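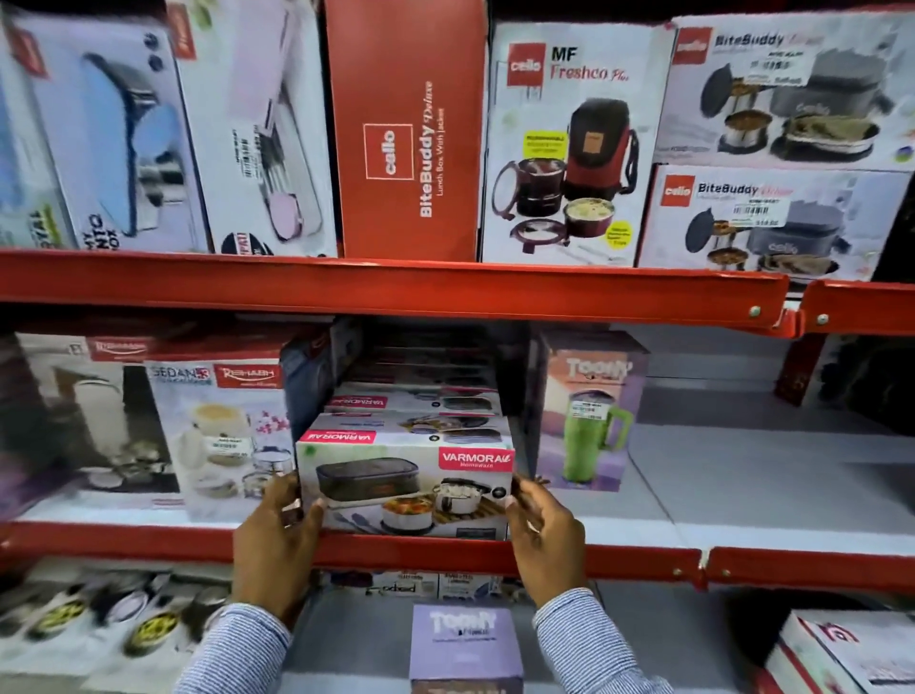

The Lunch Box Aisle

By Vilja Lahtinen

My mother packed my school lunch in an old margarine tub with an elastic band round it, and I suppose I have been making up for that ever since. Put me in a homeware shop with an hour to spare and I will walk straight past the saucepans and the good towels and end up at the lunch boxes, where I can be quite happy until somebody comes to find me.

September is the time for it. The schools are back, the offices have filled up again after the summer, and all sorts of people who have lived on bought sandwiches since Easter decide that this will be the year they bring something from home. Emiko Ueda, who has managed the kitchen floor at a homeware shop for 17 years, told me she can feel it coming by the way people stand. "They come in for a washing-up brush," she said, "and then they slow down by the tiffins, and you know they've been thinking about it."

I love that so many of the sets come with a jacket, by which I mean a soft insulated bag that the containers sit in, with a handle or a strap. Cello calls one of its sets the BiteBuddy Deluxe and says "Lunch Box With Jacket" right there on the carton, which makes it sound as though your dal were being sent off to school on a cold morning (and why shouldn't it be?). Varmora goes for a grown-up sort of picture, with a dark bag, round steel containers and the cutlery set out on a wooden board. I have never laid out my lunch on a wooden board in my life, but I confess it works on me every time.

The trouble with a boxed lunch set is that you are mostly choosing from a photograph. Kohei Chiba, a friend who has carried the same steel set to work for 10 years, takes a firm line on this. He pulls the carton out, turns it over, reads the sides, and then asks very politely whether he might see inside. He wants to know how the lids fasten and whether there is a rubber ring, and whether the ring can be got out and washed. He also wants to know if the containers are all one size. "Rice needs room," he told me, "and pickle doesn't." I have thought about that more often than he would guess.

Steel or plastic is the old argument, and I have been on both sides of it. Steel doesn't hold on to last week's curry and it will put up with being dropped down the stairs at the station. Plastic is lighter in a child's bag and comes in nicer colours, and with a clear lid you can see what you're getting. My own answer, after a good deal of money spent, is steel for anything with a sauce and plastic for fruit, and a cloth napkin folded on top to stop it all rattling.

Then there is the matter of something to drink from, and here I am weak. I had gone in for a plain lunch carrier and nothing else, and there next to them were the tumblers.

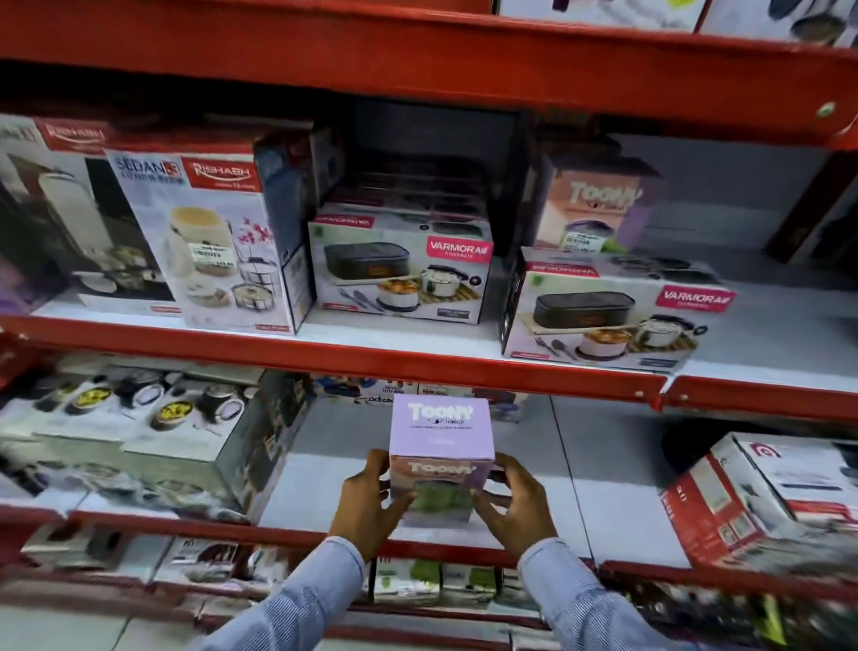

The Toony tumbler in its lavender box, with the Varmora and Rishabh lunch sets on the shelf above.

I do think the people who design for children have all the fun. Fat round letters, soft colours, a name you can say with your mouth full. Renji Fukuda, whose two girls are five and eight, tells me that in his house the cup matters far more than anything that goes in it, and that a new one will buy him at least a fortnight of water being drunk without complaint. He keeps the old ones for pencils.

If you are going shopping yourself, go in the morning, when the shelves are tidy and the staff have time to open a box for you. Take along the bag you carry to work, too, and try the set in it before you pay. I once came home with a beautiful tall carrier that had to travel lying on its side for 5 weeks, until I gave in and bought a bigger bag.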